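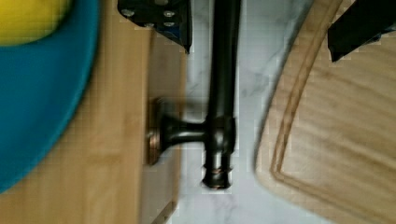

4. Fitting the towel bar post

Before you start, lay the post down on a flat surface and look it over. The Fondis post has a long pipe with a capped end and a short side arm that opens out into a round mounting flange. If the finish is scratched or the cap is missing, do not install it.

Note: Marble and stone tops can mark a bronze finish. Put a folded towel under the post if you need to leave it for long.

1. Hold the flange against the wall at the height you want and mark the outline lightly in pencil.

2. Place the wall bracket inside the outline and mark the 4 screw holes. Check the bracket with a level.

3. Drill the holes 50 mm deep. In tile, start slowly and without hammer action.

4. Push in the wall plugs until they are flush, then screw the bracket down.

5. Slide the flange over the bracket with the capped end of the pipe pointing down.

6. Tighten the set screw under the flange using the small hex key – hand tight is enough.

7. Pull gently on the pipe. If the flange moves, take it off and tighten the bracket screws.

Caution: Do not hang anything heavier than 8 lb from one post. Do not use it as a grab bar.

Cleaning: Wipe with a soft damp cloth and dry right away. Polish and vinegar will strip the dark finish and the copper color at the edges.

For spare caps and set screws, ask for part 222.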